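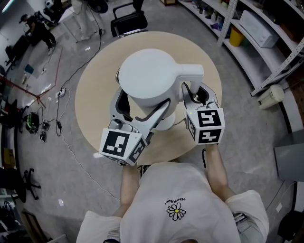
At the round table, in the daisy T-shirt.

I got to Proltside with wet socks and a bag of pretzels, and the first thing I asked the woman who runs the Böttcher guesthouse was whether people really come here in winter. She laughed at me! "They come for the quiet, and then they complain that the bakery closes at two," she said.

She has been taking in guests for 20 years, and before that the house belonged to her aunt (who painted every door green, even the one on the coal shed). I wanted to know what I should see first. "Walk up to the old signal tower before breakfast," she told me. "It's 614 steps. My knees know the number very well."

So I asked about the ferry, because my guidebook only gave it one line. She rolled her eyes a little. "The book says Brastex is an hour away. It's an hour if the wind likes you. Take a sandwich." I did go over to Brastex the next morning and I'm glad I listened - the snack counter on the boat had tea and nothing else. The harbor there is smaller than I thought, with blue and yellow boathouses, and a cat asleep on a pile of nets.

My favorite part was when she talked about the lantern walk in March. "When I was a girl we had 200 lanterns, and last time it was 400," she said. "My sister and I still make ours out of jam jars. The wire cuts your fingers, but I don't like the ones from the store."

I asked if she ever goes on vacation herself. "To Jistico, every fall," she said right away. "I sit by the lake and somebody else makes the beds." Then the phone rang and she had to go sort out a room with two beds for a family of five, and I went to look for the bakery. It was ten past two.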